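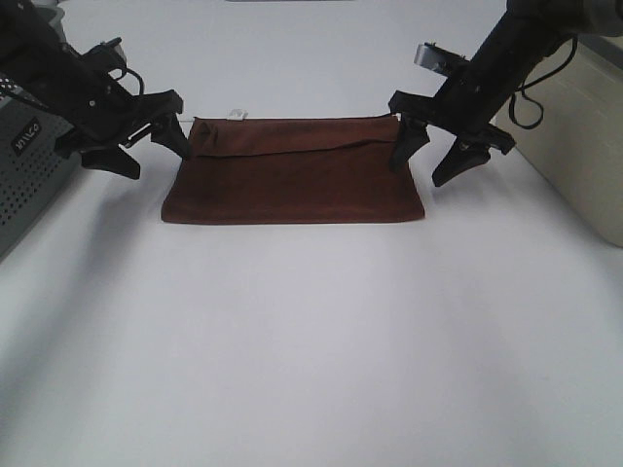 Brown cloth with its top edge folded over, on a white tabletop.

Listening to Jazz, Week 6: How a small group shares a tune

Hi all. These are my notes from the session, tidied up a bit and with the bits I forgot to say put back in (there are always a few). If you missed class, read these first and then listen to the two tracks at the bottom, in that order.

The big idea this week was form. When I was a student I thought improvising meant you closed your eyes and played whatever came, and I was pretty embarrassed when my first teacher, Declan Kereama, stopped me eight measures into a solo and asked where I was in the tune. I had no clue! So we're going to spend two weeks on knowing where you are.

The 32-bar song

Most of the standards we'll hear are 32 measures long and built out of four chunks of eight. Call the main melody A and the middle part (the bridge) B, and you get AABA. One trip through all 32 measures is a chorus. I know, in pop music the chorus is the part everybody sings along to. Different meaning, same word, sorry.

A typical small-group performance goes like this: the band plays the melody (the head), then each soloist takes one or more choruses over the same chords, then there may be some trading with the drummer, then the head comes back and they go home. The chords keep cycling the whole time, even when it sounds like everything has come loose.

Try this at home. Put on a medium-tempo tune and sing the melody, quietly, under the first solo. You'll fall off. Get back on at the bridge – it's the easiest place to find yourself again, as the harmony usually goes somewhere new there. Do it until you can make it through one full chorus.

The 12-bar blues

Shorter and friendlier. Three phrases of four measures each. In the key of F the bare-bones version is:

F7 / F7 / F7 / F7
Bb7 / Bb7 / F7 / F7
C7 / Bb7 / F7 / C7

Players dress this up all the time. You'll often hear the IV chord show up early in bar 2, and a ii–V (Gm7 to C7) in bars 9 and 10. Carolina asked in class whether the dressed-up version is still a blues, and yes, it is, as long as you land on the IV in bar 5. That's the measure I listen for. If I'm lost in somebody's solo I just wait for bar 5 to come around.

Trading fours

After the solos, the horn or guitar plays four measures, the drummer plays four, and back and forth. Over a 12-bar blues this gets fun, because the drummer ends up with the middle phrase in one chorus and the outer two in the next. Count it out on your fingers if you don't believe me. I still do.

What the guitar is up to

We ran out of time on this, so a quick version. Behind a soloist, the guitarist comps: short chords, lots of space, reacting to what's being played. If there's a piano too, one of them needs to lay out or they'll trip over each other's chords. Listen for how they divide it up on the Tamsin Treloar trio track, where there's no piano at all and the guitar gets all that room to itself. Really lovely, lazy playing, way behind the beat.

Listening for next time

1. Tamsin Treloar Trio, "Bardale." A 12-bar blues. How many choruses does the bass player take?
2. Nikau Baxter Quartet, "Fosten." AABA, 32 bars. Write down what the drummer changes at each bridge. Cymbal? Sticks to brushes? Nothing at all?

Half a page on either one is plenty. Use the word "chorus" the jazz way or I'll circle it.

Hsiu-ying Cheng is bringing her upright bass next week and will walk through both forms with us, slowly, so come with questions. We start with the blues in F, and you're welcome to bring an instrument if you can play it quietly.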